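# Left hand goes limp mid-task, right hand won't let go (sim, two-arm pastry sort)

**grommetfan**

Before anyone asks, yes, I restarted it.

Setup: two arms, multi-finger hands, simulated kitchen counter. The task is Modise, for those of you who have had the pleasure. Right arm moves a round pastry over the napkin and sets it down. Left arm deals with the croissant on the cutting board. Controller is Ostov, stock config except for the grip timeout, which I raised because I am an optimist.

Out of seven runs last night, two ended the same way. The right hand gets the pastry over the napkin and then holds it there. Forever. The left arm stops with its fingers spread by the croissant and stays that way until the episode times out. No error and no contact warning. The log says "nominal" right to the end, which is also what I'd like on my headstone. 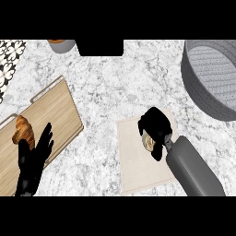 *Overhead view. Right hand holding the pastry above the napkin, left hand by the croissant.*

The other five runs finished fine. I have changed nothing between them except my mood.

---

**threephase_tim**

Grip timeout. You said it yourself in the second paragraph and then kept walking.

---

**grommetfan**

I put it back to default this morning and got another one. Same pose, same silence. So I've now ruled out the thing I did wrong, and I'd like some credit for having done it wrong in public.

---

**oldsolder**

Looks like a deadlock to me. Modise uses one shared lock for "object in workspace." If the left arm asks for it while the right one is still holding something, the left waits for the right to release. Fine so far. But if the right arm is waiting on a clear-zone check before it lowers, and the left hand is sitting inside that zone, you've got two very polite robots at a doorway.

Check whether the zone is still set as one big box. Older scene files had it covering the counter from the board to the basket.

---

**mulchpile**

I don't buy the deadlock. Ostov has had a watchdog for that since the spring release. If both arms were stuck on the lock you'd see the watchdog trip and both would home.

My money's on the release check. Round pastries with a swirl on them are a nasty collision mesh. The fingers get a little penetration, the solver pushes back, the grip force never drops under threshold, and the hand decides it can't let go yet. Left arm is waiting its turn like it's supposed to.

---

**oldsolder**

The watchdog only trips if both arms *report* waiting. An arm stuck in a zone check reports "executing." Ask me how I know. Or don't, it was a long May.

---

**mulchpile**

Then that's a bug in the watchdog and it should be filed as one.

---

**oldsolder**

It was filed. It was closed as "expected behavior."

---

**threephase_tim**

Expected by whom

---

**kettle_of_fish**

Can we not skip past the part where the log says nominal? I couldn't care less about a fake bun. But people take these configs and run them on hardware, and a hand that's clamped on something with the status showing green is how you end up with somebody reaching in to "help." We had a Devus arm sit dead still over a bench long enough for a coworker to decide it was off. It was waiting on a timer. It finished the move. He kept all his fingers and lost a coffee.

If the arm is holding a load and hasn't moved past its planned window, the state should say so. I'd want that fixed before the lock.

---

**threephase_tim**

It's a sim. Nobody is reaching into it.

---

**kettle_of_fish**

And the config file knows that how?

---

**grommetfan**

For what it's worth, this one *is* supposed to go on the real arms eventually, so I'm with kettle. I'd assumed "nominal" meant something. Is there a way to get the actual per-arm state out? The summary line seems to be written by someone who was told not to worry me.

---

**oldsolder**

Set the log level to trace and look for `zone_hold`. If you see it on the right arm while the left is at `lock_wait`, I get to be smug. If you see `release_pending` on the right, mulchpile does.

---

**grommetfan**

OK, trace is on. The file is enormous. Had to run it a few times before it would misbehave with an audience, naturally.

Right arm: `zone_hold`
Left arm: `lock_wait`

There are also two `release_pending` entries on the right arm, but they come early, before it's anywhere near the napkin, and they clear.

---

**mulchpile**

Fine. I would still look at that mesh. A release being requested before the arm gets to the target is not normal and I don't like it.

---

**oldsolder**

Smug, but he's right about the early ones. Could be a leftover from the pick phase. Could be a second problem waiting for the first one to leave.

Try this for the lock:

1. Split the zone in two. One for the board, one for the napkin. Leave a gap between them.
2. Have the left arm retract to its start pose before it requests the lock, so it isn't loitering.
3. Put your grip timeout back where it was. I know you changed it again.

---

**grommetfan**

I had changed it again.

---

**pallet_jackie**

Jumping in to say step 2 cost us cycle time for no gain. If the zones are split properly the left arm doesn't need to retract. We run the Potumetti hands and they're slow enough already without sending them home every time they want to ask a question.

---

**oldsolder**

Disagree. Splitting zones helps until someone moves the board. Retracting helps wherever the board is.

---

**pallet_jackie**

Then regenerate the zones when the board moves?

---

**oldsolder**

In a perfect world, sure. In this one, someone shifts the board and goes to lunch.

---

**grommetfan**

Update. Split the zones, skipped the retract because I'm impatient. Seven runs, all finished, pastry on napkin every time. Then I rotated the cutting board a little and it locked up on the first try. Same pose. I've put the retract in and it's running now. It is slow, Jackie, you weren't kidding.

The early `release_pending` is still there. I'll start a separate thread for it once I can look at that mesh without sighing.

---

**kettle_of_fish**

And the status line?

---

**grommetfan**

Still nominal. I reopened the ticket and attached the trace. Linked your coffee story too – hope that's OK.

---

**kettle_of_fish**

Fine by me. Tell them it was a large.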